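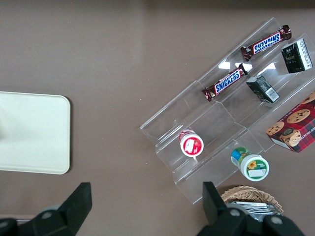

**Carolina Henriques** wrote:

Did the arm move as soon as you released the stop button, or only after someone pressed reset? Those are two separate faults and I can't tell from the title which one you have.

**anibal_neves** wrote:

On release. No reset, no start. The button came up and the arm went down 140 mm toward the table with the fingers open. The job was moving snacks from the clear stand to the tray, and the stop had been pressed between picks. My hand was on the edge of the stand when it moved. It missed me. The cycle counter said 2,916.

Setup is the Fukano arm with the Dilo gripper controller, both on the same stop circuit. Nothing in the program had changed since April.

**r_simoes** wrote:

Sounds like the program resumed its last move. There's a setting on the Fukano called auto-continue. If it's on, it picks up where it left off once the circuit closes. Turn it off and retest.

**Custódio Carvalho** wrote:

I don't agree that this is a settings problem. A released stop button should never start motion, whatever is ticked in a menu. If it does, the reset isn't wired as a separate step. Fix that first. After that, the menu can say what it likes.

**r_simoes** wrote:

Fine, but he can check the menu in a minute and the wiring will take an afternoon. I'd want to know both.

**Custódio Carvalho** wrote:

Then check it with the arm power off.

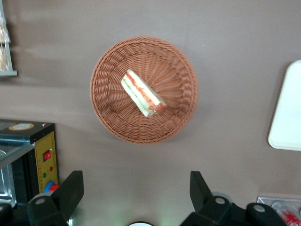
*Clamutgate Handling Group, Faults and Safety*

**anibal_neves** wrote:

Update. Auto-continue was off. I opened the cabinet with Américo Pacheco and the reset input had a jumper across it. We don't know who put it in. With the jumper in place the safety relay re-arms by itself about 300 ms after the button is released, and the Dilo sends its "ready" signal, which our program reads as permission to move. So the wiring and the program were both wrong.

The jumper is out. The program now waits for a start press as well. Tested 15 releases at low speed with everyone behind the line and the arm stayed put each time.

The sandwich and basket job stays at low speed until somebody else has looked at the cabinet.

**Carolina Henriques** wrote:

Fifteen is a thin test. Did you try it with the gripper closed on something? Ours behaved differently when the Dilo was holding.

**anibal_neves** wrote:

No, all with the fingers open. I'll run it closed and post the log.

**r_simoes** wrote:

I was wrong about the menu. Is the second arm wired from the same drawing?

**anibal_neves** wrote:

Same drawing. It's locked off until we've had the cover open.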